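Paper Beads for the Winter Garlands

Our craft table returns in November, and the project this time is rolled paper beads. We need 1,000 of them for the garlands that go up in the front hall at Jandcombe, and the Greltetholm group has asked for the same number, so the full target is 2,000. Anyone can make them at home and drop them off before the stringing session.

You will need old magazines or gift wrap, a ruler, a pencil, scissors, a glue stick and a thin wooden skewer. Glossy pages give a harder bead. Newspaper works too, but the ink comes off on your fingers and the colors look gray once they are varnished.

Mark long triangles across the back of the page, an inch wide at the base and as long as the page allows. Cut them out. Lay the wide end against the skewer with the printed side facing down, and roll it tightly for one full turn before you add any glue. Run the glue stick along the rest of the strip and keep rolling, with the point centered. If the point drifts to one side, unroll a little and start that part again.

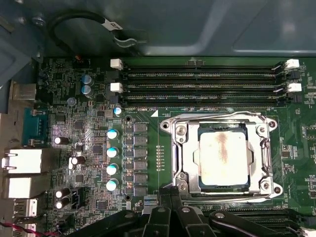 Slide the bead off while the glue is still soft. If it sticks, twist the skewer and do not pull, or the middle will come out like a telescope. Leave the beads on a sheet of wax paper for 20 minutes, then brush on one coat of clear varnish. A second coat is fine for beads that will hang near the door – the damp gets in there.

Julián Rivas cut his strips from old road maps last year and they came out very well, mostly pale green and blue with bits of place names showing. He has a few maps left over and will bring them on Monday. Wallpaper samples are too thick. We tried.

For stringing, we are using the waxed cotton cord from Verkstead. Put a small wooden bead between every 15 paper ones and tie a knot on each side of it. If a garland breaks, you then lose only one section.

Please bag your beads by color if you can, and write your name on the bag. Mixed bags are also welcome and will go toward the long garland over the stairs. Mehwish Mirani is collecting them at the front desk until 6 p.m. on Monday. She also has spare skewers and two pairs of left-handed scissors to lend.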